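Mismatched: What a Shared Kitchen Does to Crockery
Project report, Material Culture module, Londport
Submitted in May

1. Why crockery

My first proposal was about cathedral glass. It was returned with the comment "bigger than you think", so I went home, opened the cupboard to find something to eat off, and found a topic instead. None of the plates matched. None of the people in the house could say where more than two of them had come from.

The question became a simple one. How does a shared house end up with the crockery it has, and does anybody ever choose it?

2. Method

I visited 14 shared houses in Flekdale and asked the tenants to tell me what they knew about every plate, bowl and dish in the kitchen. That came to 115 pieces. Mugs were left out, as mugs are a dissertation. Jong-dae Ko kindly came along to take notes, and stayed kind until the fourth house, where the interview became an argument over a soup tureen.

Each piece was put down as bought, given, inherited from earlier tenants, or unknown. "Unknown" was meant to be a small category. 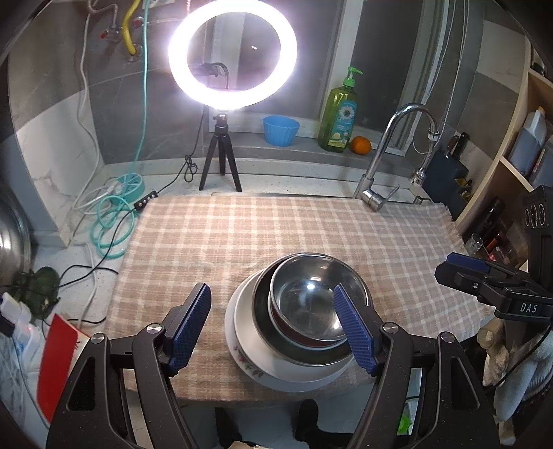

Figure 1. Pale floral dish at the bottom, with a cream bowl and two metal bowls nested on top.

3. Findings

Of the 115 pieces, 58 were unknown. Tenants were often very sure about them all the same. One blue saucer had been left by a nurse, by a Dutchman, and by the landlord's mother, depending on which bedroom I asked.

Bought pieces were nearly always plain and nearly always from Tak, the discount shop by the bus station. They were also the first to break, though I can't rule out that people simply remember breaking things they paid for.

Florals behaved differently. Hardly any tenant admitted to liking a leaf or flower pattern, and yet patterned plates were the ones most often described as "the good ones" and kept for visitors.
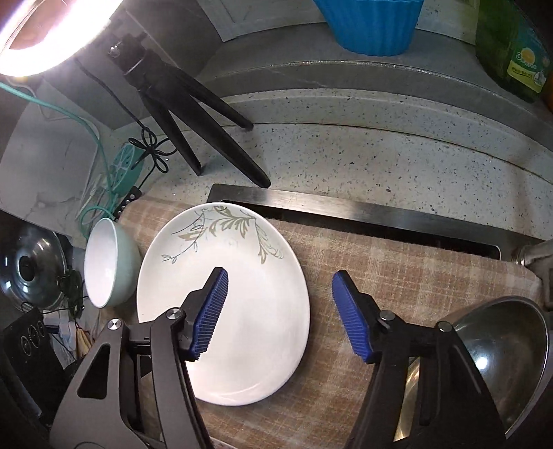
I had expected the opposite, having read a good deal about young people and plain white tableware. It may be that a pattern suggests somebody once cared, and that this is enough to get a plate moved to the top shelf. Skultitetti, the second-hand shop on the hill, told me they sell single patterned plates every Sunday and struggle to shift plain ones even in sets.

4. Problems

The sample is small and leans heavily towards people who owed me a favour. Two houses tidied up before I came, which probably lost me some evidence. I also began with no rule for lids, and the rule I made up halfway through was a bad one.

The tureen has been recorded as "given". The other party has asked me to note that it was a loan.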